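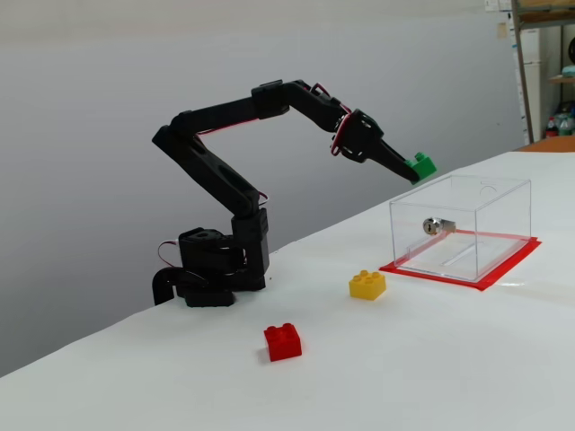
Bricks, a clear box and a red square

I've been sorting building bricks at our place for longer than I care to admit, and the thing that finally made a dent was a see-through box. I had lovely lidded tubs in a nice dark grey before that (Odness, on special, I bought the lot) and the kids tipped out every single one looking for a wheel. With clear sides they look first and tip second. Mostly!

Start small. I know the temptation is to drag all 4000 pieces onto the rug on a Tuesday arvo and get stuck in, but you'll be stepping on them until March. Put a handful on a white table instead, where the colours really jump out at you, and do one colour at a time. Green in the box, then yellow, then red, or whatever order you fancy. A pale surface is brilliant for the tiny grey bits too, which vanish completely on timber.

Give the box a home. My favourite trick came from Carola Rieger at playgroup: mark out a red rectangle on the table, a bit bigger than the bottom of the box, and that's its parking spot. You want a border of colour showing around it so little ones can see where it goes back. Tape peels up cleanly from a laminated top if you don't leave it for months, but test it on varnish first, I lost a patch of finish the size of a biscuit that way. 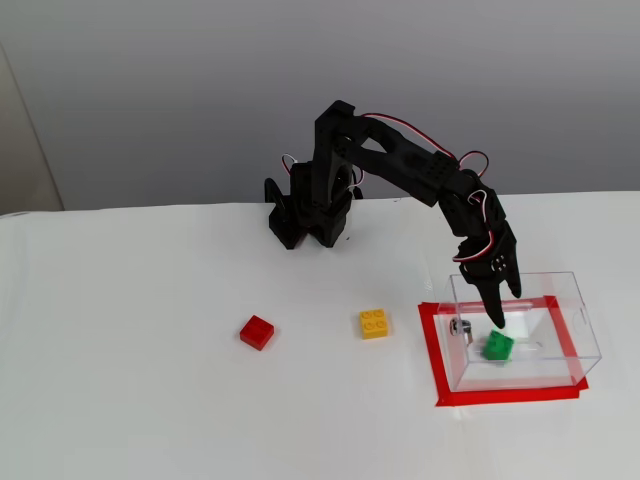
And keep the loose ones to the left of the box if your sorter is right-handed, or swap it over for a leftie. They cross the table once per brick and don't knock things flying with their elbow. Lino Longo reckons I'm overthinking this, but he stores his in a pillowcase.

Cleaning the box is easy enough. Warm water, a drop of dish soap and a soft cloth. Skip the window spray on acrylic, it can go cloudy or craze along the joins, and don't use paper towel either, because it leaves fine scratches you'll see every time the sun comes in. I dry mine with an old cotton T-shirt. The bricks themselves go in a mesh bag in a sink of lukewarm suds, a good swish, then out on a towel overnight, studs down so the water runs out of the hollow side... no, hang on, studs up! I get that wrong every time.

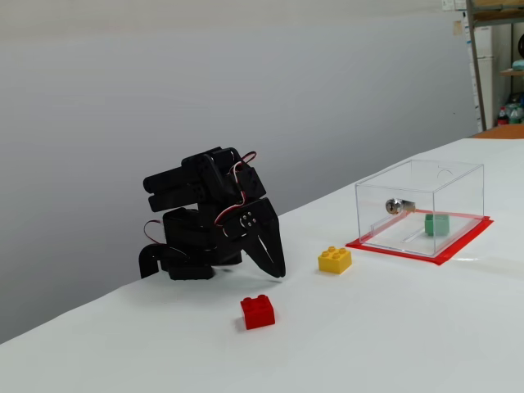
Is it worth getting a box with a lock?
Only if you've got a toddler about, or older kids who guard their good pieces. Tie the key to something big and hang it up high, and keep the spare in a different room.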